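# Towel weight is the wrong number to buy on

Institutional linen is specified by weight. A hotel, clinic or gym writes a figure in grams per square meter into a purchase order, the supplier meets it, and both parties treat the matter as settled. I have bought linen for small hotels since before the Mernumside property opened, and I think the practice should end. Weight per area is easy to measure and describes the towel on the day it arrives. The costs that matter come later.

Consider what the number contains. Two terry fabrics of equal weight can differ in ground weave density, pile height, yarn twist and ply. A long, low-twist loop over a thin ground feels generous in the showroom. It also snags, sheds and pulls out of the ground under tumbling. A shorter loop on a tighter ground feels plainer and holds its shape. The purchase order can't distinguish them, so the buyer tends to get whichever one is cheaper to weave at that weight.

The laundry then pays for the difference. Heavier pile holds more water after extraction, and that water has to leave in the dryer. Drying is the slow stage in most on-premises laundries I have worked with, and the one that sets staffing on a full checkout day. At Stestville we moved 276 rooms' worth of bath linen through two dryers, and the limit was always minutes per load.

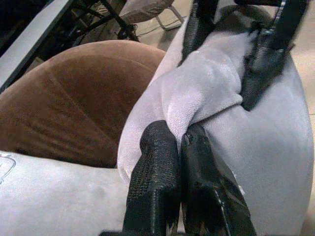 Durability is handled no better. Most contracts I have read say "commercial grade" and stop there. The term has no test attached to it. A useful clause would state the wash temperature, the chemistry, the drying cycle and a number of cycles, followed by limits on shrinkage in each direction, loss of tensile strength and loss of absorbency. Every one of these can be measured by an ordinary textile lab for less than the freight on a pallet.

We did a version of this ourselves when we compared our standing order with a lighter towel from Majumder. Faraji Simiyu, then our laundry manager, tagged 52 pieces of each and put them through the normal rotation starting in September. The heavier towel had lost 27 pieces to retirement by the time we stopped, nearly all of them for hem failure or pulled loops. The lighter one had lost fewer, though I would not lean hard on the gap, as the two groups did not go to the same floors. Hem construction probably explains more of the result than weight does. That is my point: the hem was not mentioned in either contract.

The usual objection is that guests judge by hand feel and that weight is a fair proxy for it. It may be, on the first day. After repeated alkaline washing, hand feel depends mostly on rinse quality, residual detergent and whether the load was overdried. A thick towel with poor rinsing is stiff. Fabric softener hides this for a while and reduces absorbency as it builds up.

A second objection is that small buyers lack leverage. Our last order was for 1,611 pieces, which is small, and Dristutier accepted a shrinkage limit and a bar-tacked hem without changing the unit price. They had not been asked before.

I would keep weight in the specification as a range, placed after ground construction, pile height, hem detail and wash performance. I would also have the supplier quote cost per use over a stated number of cycles, with replacement terms for lots that fall short. Buyers already ask for this on mattresses and carpet. Linen is washed far more often than either.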